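Collecting clean-up examples in home kitchens - how messy should the pile be?

Posted by Kittipong Pongsiri, April

Hello all. I run the collection for our small group in Gorgate. We record people with hand-held grippers putting kitchen trash into a bin, and the policy is trained from this. The target for the first round is 2,000 episodes. We have 1,000 now.

My question is about the pile at the start. Until now every operator arranges the items how he likes. Some put each bag flat and separate, some make one heap. The policy trained on the first half does well with single cups. When two plastic bags touch each other it closes on both and lifts both, or it closes on nothing. Should I ask everyone for separate items first and mix later, or mix from the beginning?

- - -

plodden_mike wrote:

Separate first. We did the Plodden set this way. 200 episodes with one item on the table, then two items, then the heap. If you begin with heaps your operators will fumble, and you teach the fumbling.

- - -

Theerawat Srisuk wrote:

I don't agree with Mike. A person who cleans a kitchen does not meet one cup alone in the middle of the table. If half of your data is single items, the model learns to go to the center of a thing and close. With a bag this is the wrong habit. You want it to pinch a fold or an end that stands up, and it will see that only if the bags are crumpled and lying on each other.

Fumbling is also not so bad. Keep the episodes where the operator misses, opens again and takes it on the second try. Throw away only the ones where he gives up.

- - -

plodden_mike wrote:

Keep the misses, fine, but label them. We didn't and we were sorry for it. It took us weeks to go back.

- - -

Kittipong Pongsiri wrote:

Thank you both. I tried the heap yesterday with two operators at one table. I used thin plastic bags in black, red and pink, some disposable gloves and red cups, with the bin standing next to the table so the arm does not travel far.

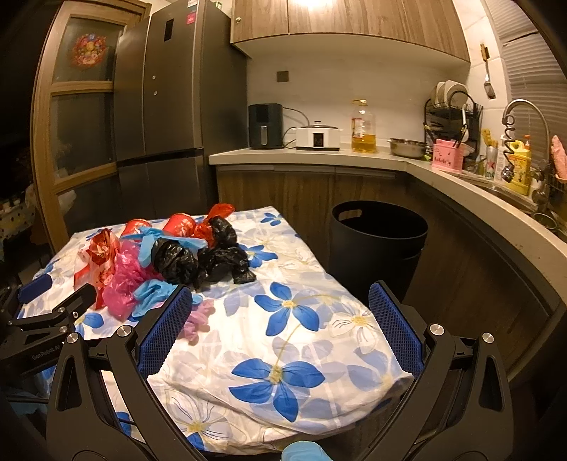
The first thing I noticed is that the gloves are harder than the bags. A glove lies flat, and the operator wants to push it with the tip before he closes. I told them this is allowed if it is one smooth motion. The second thing is the order. One operator always takes the cups first, the other begins with whatever is nearest to him. I don't know if I must fix the order.

- - -

Theerawat Srisuk wrote:

Don't fix it. But please change the tablecloth between sessions. With flowers in strong blue you have a risk, because your gloves are blue too and the pads also. It is a good hard case, only it should not be the only cloth.

- - -

cardenas_lab wrote:

We have plain and printed cloths at Cárdenas, half and half, and the printed ones gave us more false grasps at the start - the gripper went down to pinch a flower. It went away after we added more printed episodes. So I would keep the flowers and even do more of them.

About the order, I am with Mike for once. Give the operators a written order for some sessions. With two people reaching into the same heap they will wait for each other, and the waiting goes into the data.

- - -

Kittipong Pongsiri wrote:

The waiting is true, I see it in the recordings. I will cut the pauses and do the next 200 with a fixed order, then compare with the free ones. Mike, can you send me your label list for the misses?

- - -

plodden_mike wrote:

Sent. Ignore the last two labels, we never used them.

Related threads
Gripper pads wearing out after 2,000 grasps
Barden export drops the last second of each episode
Trimming pauses: by hand or by threshold?
Which bin height for table clean-up tasks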